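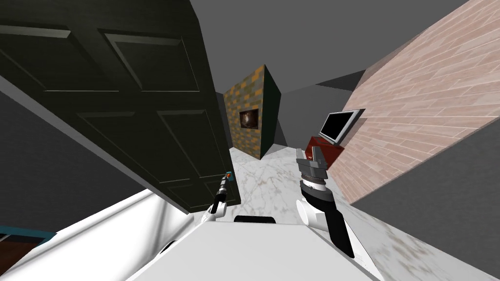 A simulated two-armed robot at a green paneled door in one of the Jelleck test rooms. Rendering: Halás lab

JATDEN, 5 March 2020 — Doors, long the natural enemy of the household robot, have given up a little ground. Researchers at the Halás lab said Thursday that their simulated two-armed machine opened 280 of 300 doors it had never met before, using a training method they call Jelleck.

The method is simple to describe and tedious to run. Every practice attempt takes place in a new virtual room, with walls, floors and furniture drawn more or less at random. Taste does not enter into it. One room pairs pink planks with a marble floor and a brick-patterned column, a look last considered daring in 1973.

The idea is that a robot raised among clashing decor learns to ignore it and attend to the door. A version trained in a single tidy gray room, the lab reported, managed nine doors out of the same 300 before settling into a habit of pushing on the wall.

None of the doors in the trial was real. They had no sticky hinges, no swollen frames and no one coming through from the other side with coffee. The lab's report gives these matters one paragraph, under "Limitations."

Zater, the appliance maker paying for the work, wants the method tried on physical hardware in July. The first door will be the one to its own supply closet, which according to the company sticks.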